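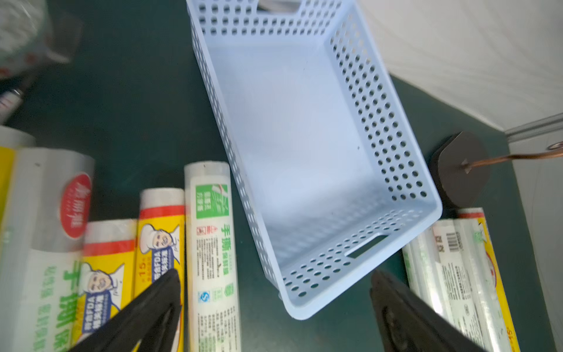 Item 3: the blue basket and the rolls proposed to go in it.

Prellard House, Clorkdale. Kitchen users' meeting, April 8, 2019
Present: Lawal Tijani (chair), Stanisława Bielecka, Niamh Lenihan, Gwenaël Lacroix (minutes). Apologies: Aicha Fawzy.

1. Minutes of the February meeting
Agreed, though Niamh said "broad support" for the label maker was generous. Changed to "some support".

2. Spending
£167 spent on storage out of the year's money. Stanisława asked what we had to show for it. Lawal listed hooks, baskets and "sundries". Sundries to be itemised.

3. Rolls of bags and cling film
Lawal proposed that all rolls live in the light blue basket with the holes. Niamh doubted they would stay there past the first busy evening. Stanisława pointed out that the sides are low and that two of the yellow rolls have much the same chef on them, so people will still grab the wrong one. Trial agreed until the next meeting. Gwenaël not persuaded.

4. Wall basket and hooks
The white wire basket has a snack bag sitting on top of the orange flowered plate. Niamh asked whether it is for crockery or for food. No answer was offered. There are four hooks on the rail and no agreed use for any of them.

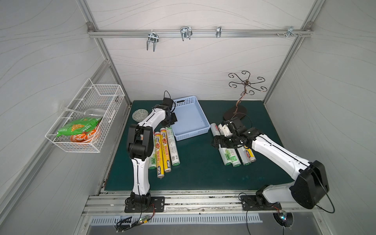
5. Bronze stand
Lawal thinks it is decorative. Stanisława asked what it decorates. Left where it is, for now.

6. Any other business
None that could be dealt with in 10 minutes.

Recent items
Zedville hall: new bin days
Mac an tSaoi room bookings
Lost property, February

Comments
Aicha F.: Sorry to miss it. Who is buying the next rolls?
Niamh L.: Not me. See item 2.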